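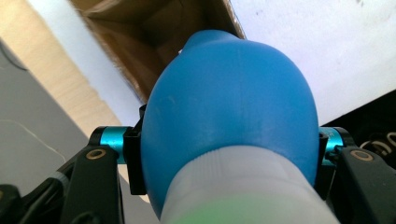 Blue rubber bulb, held between two black gripper fingers.

Print this page | E-mail this page

SPEAKER NOTES - Romance options in small games (Tegwen Edwards, 40 min slot incl. questions)

Start w/ Cinness. Farming game, village, eight people you can marry. Shipped with all of them straight. Ask room: who's played it? Hands up. Wait.

Then the patch. One line changed, literally a gender check taken out. Read the forum post aloud (printed, in folder). Don't rush it, I rushed it last time.

NEXT: what removing the check doesn't do. Dialogue still said "husband" everywhere. Wedding scene put one partner in the wrong outfit. Parents' letters made no sense. 238 lines needed rewriting, Kastriot did most of them over August. Thank him. He's in row two probably.

Players noticed the letters first. Wrote in about the mum. Good bit, tell it slowly.

Compare Grostero - everyone available to everyone, no past, no preferences. Some people love that. Others said it felt like the characters were just waitng for you. Both fair. I lean towards giving characters exes. Say so, it's my talk.

Rukitel: the other way. One gay character, written as gay, can turn you down. Got angry mail AND the nicest mail. Skip the angry ones if past the 90 second mark on this slide.

Numbers slide. 3597 survey replies, self selected, SAY self selected. Don't read the chart out.

Practical stuff for devs:
- put pronouns in the text tool on day one
- check save files, old marriages broke in ours
- let people switch romance off altogther
- pay a reader from outside the team

If time: Buschmann mod story. If no time, straight to questions.

Water. Mic off before leaving stage!

COMMENTS (3)

pellow: Was there for this. The bit about the letters got me, I'd had the same one in my save.

Marn_K: Any chance of the slides? Couldn't read the chart from the back.

oddsock: Disagree on Grostero, I like that nobody has baggage. Good talk though.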